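Contract season is going to be the end of me

Tuesday, May 19, 2026

So I got into it with my brother-in-law again on Sunday, and of course it was over Belmiro Aguiar. If you don't follow Ramalho (and if you don't, I'm not sure how you ended up on this blog, but welcome!), he's our center back, he's out of contract in the summer, and there has been a new story about him every single morning since the playoffs ended. One day he's practically on the plane to Flevau. The next day he's house hunting ten minutes from our stadium. On Friday both of those ran on the same site, a few hours apart.

I used to love this part of the year. I'd refresh my phone under the table at dinner and text everybody every scrap I found. These days it mostly makes me tired, and I think it's the fan reaction that does it more than the rumors. The guy has played for us for years, through the season we finished dead last, through that awful December when we couldn't buy a goal, and the second there's a whiff of him asking for more money he's "greedy" and "past it." Same people who had his name on their backs in March!

My brother-in-law's argument is that you never pay a defender for what he already did. Fine. I've heard it a million times and there's something to it. But watch the second leg against Godow again. Watch where Aguiar is standing before the long balls get hit, because he's already moving while everybody else is still looking up. He's lost a step, sure, I'll give him that. He also hardly ever needs the step. The kid next to him is faster than anybody on the roster and was out of position for both of their goals, and guess who was yelling at him to get back.

What would I do? Two years, with a third if he plays enough games. Don't give him the armband as some kind of sweetener, he's never seemed to care about that. And sign a left back while you're at it, please, I'm begging. We played half the season with a midfielder over there and then acted shocked when every team on the schedule attacked down that side.

The other thing that bugs me is how the club handles all of it. They put out one statement, two sentences long, something about "ongoing and respectful talks," and then went silent. Meanwhile season ticket renewals are due in three weeks. You want me to pay up before I know who's playing in the back line? I'll do it, they know I'll do it, I've had the same seat since I was in college, but it still stings a little.

Speaking of which, attendance. The last home game drew 3402, in a place that gets properly loud at 4000. It was a weeknight and it was raining, so I don't want to make too much of it, but the whole corner by the scoreboard was empty and you could hear the coaches talking. I've sat through nights with 1000 people in there, back when we were terrible, and it's a strange feeling to be decent again and still see gaps. I'd cut the price of the corner seats tomorrow. Let kids in for next to nothing. Do something!

Anyway. A few of you asked if we're still doing the watch party for the final, even without Ramalho in it. Yes, of course, same as every year. Grundisero against Flevau, and I'll be pulling for Grundisero with everything I've got, for reasons that should be obvious by now. Doors open an hour before kickoff. Last year there were over 20 of us crammed in my living room, so bring a folding chair if you own one. I'm making the chili and the slaw, somebody else is on dessert this time, and if you show up in a Flevau shirt you're doing the dishes.
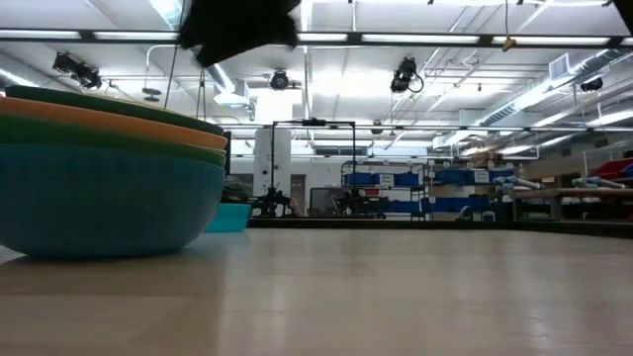 Stuff I've been reading and watching

The full replay of the Godow second leg is up on the league site now. Skip the first twenty minutes, nothing happens. There's also a long podcast interview with our old goalkeeping coach, who tells a great story about a bus breaking down on the way to an away game and the whole squad pushing it up a hill. Comments are open, be nice to each other, and if you hear anything on the left back situation you know where to find me.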